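Let the Slow Horse Have His Race

By Rajitha Seneviratne
September 2018

I came to horse racing as an adult, in a language I was still learning, and maybe for this reason I read the race program very carefully. Other people at Rernel look at the odds first. I look at the distance. For several years now I have watched the long races disappear from that page, and I want to argue that our racecourse is making a mistake.

When I first went to Rernel, a normal afternoon had two races of two miles or more. This season I have been to meetings that had none. The long race is replaced by a sprint, and the sprint is often a good sprint, with plenty of runners and a close finish. I don't dislike it. But it is over before I have found my horse with the binoculars, and when I go home I can't remember who won.

The horse which made me think about this subject is called Nemar. He is a plain bay gelding, bred at the Wevetti farm from a mare who stayed all day and a stallion who was sold abroad because he was out of fashion. At two he was too weak to race. At three he ran over a mile and was beaten so far that the commentator did not say his name after the first turn. A trainer with less patience would have sold him, and I would have understood it, for the bills come each month whether the horse is ready or no. But his trainer waited, and at four he was given a race over two miles, where he began to pass tired horses in the last part and went on passing them until only one was left in front. He was second. I have seen many winners I enjoyed less.
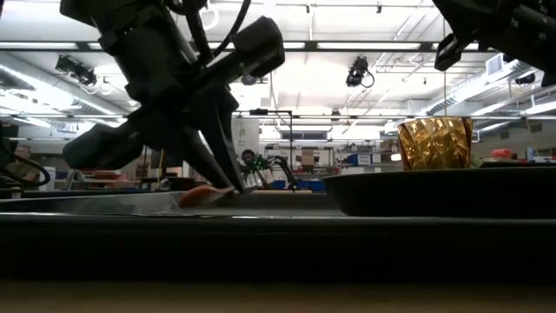
Why do racecourses cut the long races first?

They attract fewer runners, and a race with few runners brings in less betting money.

I accept this as a fact. I do not accept it as the end of the discussion, since the number of runners depends on what the racecourse does itself. An owner who sees no suitable race in the calendar will not keep a slow, strong horse in training. He sells it, or he never buys such a horse in the first place. Then there are fewer stayers, the next long race gets a poor entry, and the office says — quite correctly — that the demand is weak. It is like a village shop that stops ordering bread and then writes in its book that people don't buy bread.

The money has the same problem. The last two-mile race I watched at Rernel paid 2,000 to the winner. The sprint on the same card paid 1,000 more. A stayer needs longer to mature, eats the same food, and runs fewer times in a year because a hard race over a long distance takes much out of him. If we wanted to discourage people from owning one, I think we would arrange the prizes just so.

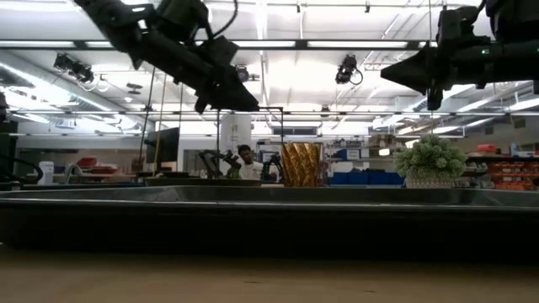 What the breeders hear

Breeders listen to these signals more closely than we suppose. A small farm has perhaps a few mares and one decision each spring for each of them. If the buyers at the sale want speed, the mare goes to a fast stallion, even when everything in her family says she should go to a slower one. I can't blame a person who has to sell the foal to pay for the hay. What troubles me is that the mistake can't be corrected quickly. A mating decided this spring gives a foal next year, and if that foal is a stayer, we shall not know how good he is until he is four. A racecourse can change its program in one meeting. A family of horses needs much longer, and some families are let go before the fashion comes back.

Some people answer that the jumping world will always take the slow horse from us, and that is partly true. Many good flat stayers have become good hurdlers. But there must be a flat stayer to begin with, and someone has to pay for his first years.

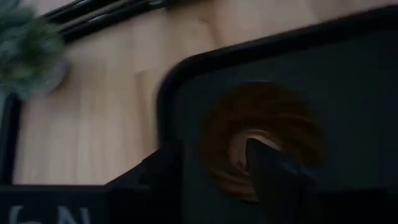
Brown and black against light wood.

My proposal is modest. I would like Rernel to promise one race of two miles at every meeting, with the same prize as the best sprint of the day, and to keep the promise for 4 years even if the first fields are small. This is the time a foal born now would need to reach such a race. I would print the promise on the front of the program, where a breeder can see it and plan with it.

It will cost something, and in the first season there may be races with five runners and little betting. I have watched races with five runners. They can be very good, especially when nobody wants to lead and the jockeys look at each other for a whole lap.

Nemar is entered again this autumn, over a mile and a half, as there is nothing longer for him at Rernel. I expect he will be running on nicely when they pass the post, and a little too late.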